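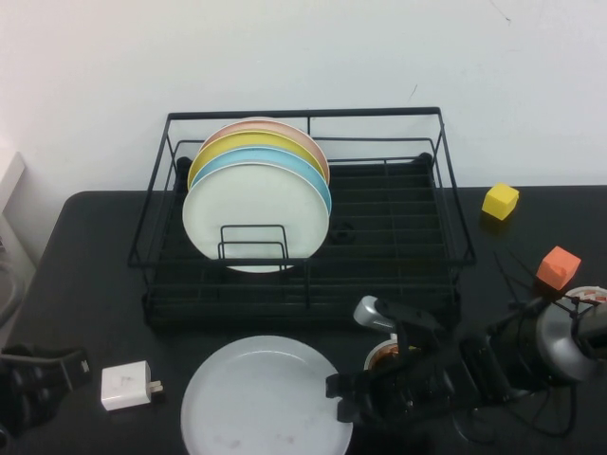
In February I traveled for two weeks along the coast between Veltby and Grinport, and I slept in the homes of people who were kind enough to give me a bed. I paid with soup. My rule was simple: I cook with what the house has, and I buy only fish and bread.

Veltby has 444 inhabitants and one shop, which closes at noon. On my first morning I came too late, so we had potatoes with mustard and dill — my hosts ate two plates each.

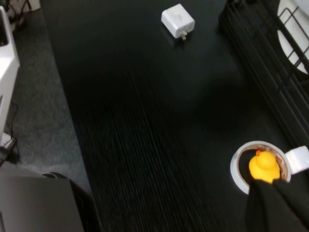

Cooking in a kitchen you don't know is slow work. You open every drawer before you find the peeler. I use the table for everything, and first I must clear away what lives there, a small white charger or a roll of tape, before I can roll out any dough. After that it becomes easier, and by the evening I know which burner is too strong.
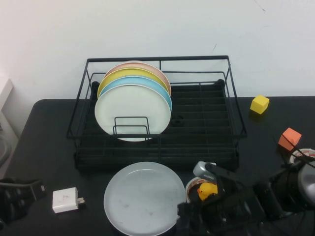

Kerstin Fuchs told me that guests should cook on the second day, never on the first, and that the fish soup in Grinport needs more vinegar than I gave it. I added one spoon. She added another when I went to cut the bread.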